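Cloutier Spit eelgrass survey, is anyone else not buying it?
Coastal Habitats board > Mapping and Surveys

mudline_pete
21 January 2022
So the Brova summary for Cloutier Spit is out and it says the eelgrass bed on the lee side has grown to 1,227 square yards. I walk that shore most low tides from November on and I don't see it. What I see is the same patchy stuff between the cobble bar and the old channel, with bare sand where it has always been bare. Has anyone read the methods section? I got as far as "interpreted from aerial imagery" and put it down.

saltpanne
I read it. They flew it once and drew polygons. Ground checks were done at 3 sites, all of them on the north end where the bench is wide and you can walk out in boots. Nothing south of the point, where it drops off fast and there's kelp wrack piled up half the year.

From the air, wrack on sand and eelgrass on sand look a lot alike. I'd want to know how they told them apart and the report doesn't say.

Kelpwrangler54
I think you're both being hard on them. Aerial mapping is standard for this and the bed does move around. Walking the edge at low tide only shows you the top of it. The lower edge is under water even on the best minus tides, so of course it looks the same from the beach.

mudline_pete
Fine, but then how did they see the lower edge from a plane? That water is brown after any rain at all.

Kelpwrangler54
They say visibility was "adequate."

saltpanne
Adequate for who? That word does a lot of work in that report.

driftline
Coming at this from the Kovbridge side, where we had the same argument. Our first map had eelgrass running right up onto the intertidal ledge. It was surfgrass. Different plant, grows on rock, and anybody who had put a hand on it would have known. Took 2 seasons to get the map fixed, and by then the wrong outline had been copied into the harbor plan.

I'm not saying Brova made the same mistake. I'd just ask for the raw survey notes before arguing any more about acreage.

Kelpwrangler54
Surfgrass on rock is not the situation at Cloutier. The lee side is sand and mud. I do agree about asking for the notes.

mudline_pete
There's rock under the cobble bar and it shows after a big swell. But OK, I'll write to them. Does anyone know if the old Senilov transects are still any good as a baseline? They ran perpendicular to shore from the bluff and I think one of the stakes is still there.

saltpanne
Depends which bluff edge you measure from, it's been eroding. If you start from the stake you're probably OK. If you start from "top of bluff" like the data sheet says, you're somewhere else entirely.

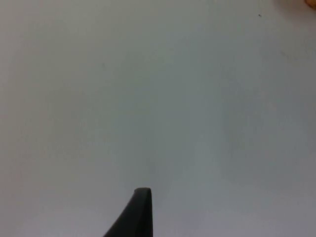

Also watch the tide datum. The Senilov sheets use mean lower low water and the Brova report never states what it uses. On a slope that gentle, a foot up or down moves the edge of the bed a long way, and you could get most of that "growth" out of a datum change alone.

Kelpwrangler54
Could, yes. Could also be growth. You two have decided already.

mudline_pete
I haven't decided, I just want to see a number I can check. If I go out there on the next good minus tide and the grass is where they say it is, I'll post that too.

driftline
Take a handheld GPS and walk the upper edge the whole way. Then lay it over their polygon. Even with the lower edge missing you'd know if the shape is right.

mudline_pete
Will do. Email sent to Brova asking for the field notes and the datum. I'll put the answer up if I get one, and I'm not holding my breath.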